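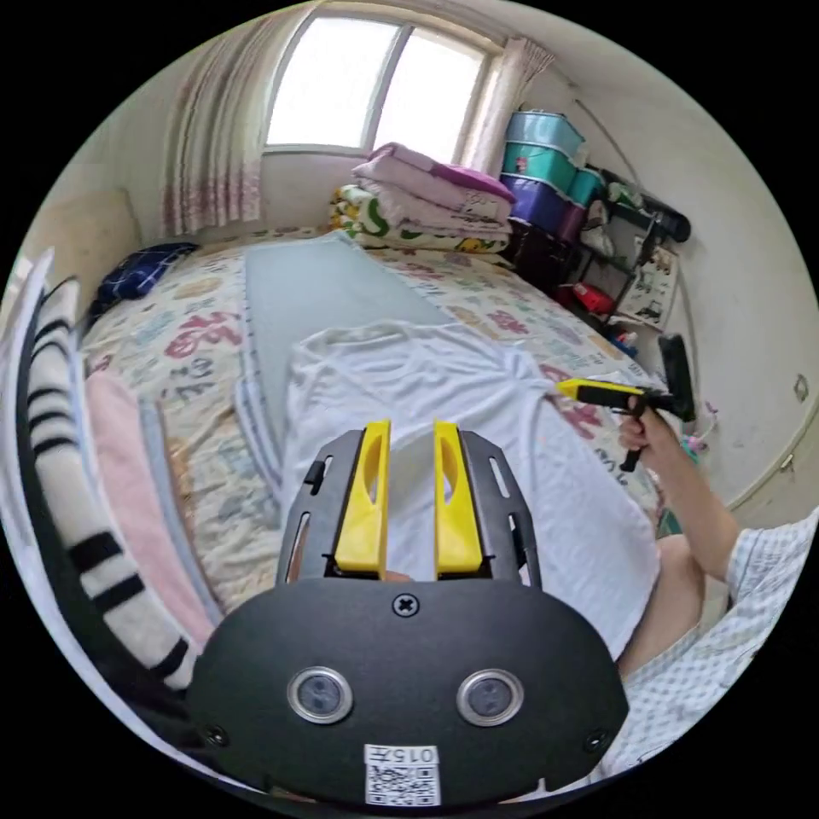
White fabric behind the two yellow fingers of a hand-held gripper.

The woman who runs the Cernlow evening classes has a kettle going before I have my coat off, and she is already telling me about March, when the heating failed and everyone came anyway.

"They sat there in scarves and hats doing the past tense," she says, laughing. "I told them they could go home, and one of the mothers said home was colder!"

Cernlow teaches English to families who have come to Hosum as refugees, many of them after years of moving from one place to another. It began with 3 learners around her own kitchen table, and there are now 83 on the books, from teenagers to a great-grandmother who had never held a pencil (she writes her own shopping lists now, and is very proud of her spelling of "cabbage").

I ask what people need most when they first arrive, expecting her to say grammar, or maybe money.

"The phone," she says. "Calling the doctor, calling the school. You can't see the person's face, and they talk so fast. So we practice calls for weeks, sitting back to back, until it stops being frightening."

A grant from the Varma Fund pays for the rooms and for some 20 bus passes a month, though she would dearly like more, as the bus from the Clurkarus side of town takes 38 minutes and isn't cheap for a family of five.

She has been asked to open a second site over there, and she goes quiet for a bit when I bring it up, turning her cup around on the table.

"I'd love to, I really would," she says. "But I need two more teachers first, and I won't start a class and then have to close it. These families have had enough things closed on them."

The new term's sign-up opens at six in the evening, and there is usually soup.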